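Chapter 3
Why Averages Mislead

Open any report on household spending and you will meet an average within the first few lines. It looks solid. It has a decimal point, sometimes two, and it sits there as if somebody had gone out and found the household it describes. This chapter asks you to hold off on believing it.

Take the town of Stollby, where a survey of grocery bills gave a mean of 56 dollars a week per person. The local paper ran the figure as what "people in Stollby" spend. Very few of them did. A large group of retired residents spent close to half that, a smaller group of families spent far more, and the mean landed in a gap between the two. A reader who planned a budget around 56 dollars would have been planning for almost no one.

The median came out at 28 dollars. That is a very different town, and it came from the same set of answers. The report did give the median — in a footnote to a table in the back.
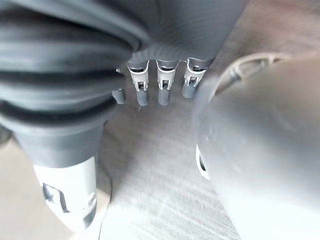 Does a bigger survey fix the problem?

A bigger survey gives you a steadier mean, but the mean will still fall in the gap if the town really has two kinds of shoppers. Size helps with luck. It does nothing for a poor choice of summary.

You will hear that the median is the honest number and the mean is the crooked one. Be careful with that claim too. If the Stollby town office wants to know how much money passes through its grocery stores in a year, the mean is the figure it needs, and the median would send it badly wrong. Which number is right depends on what was asked, and published reports are often vague about what was asked.

In the sections that follow we look at 3 sets of data: the Stollby grocery bills, rents in the Noonan district, and waiting times at the Brurnis clinic. The clinic data were collected in January, when waits are longest, and the clinic's own summary leaves that out. Before reading on, write down what you would want to know about each set before you trusted any single number taken from it. Keep the list. You will need it for Section 3.2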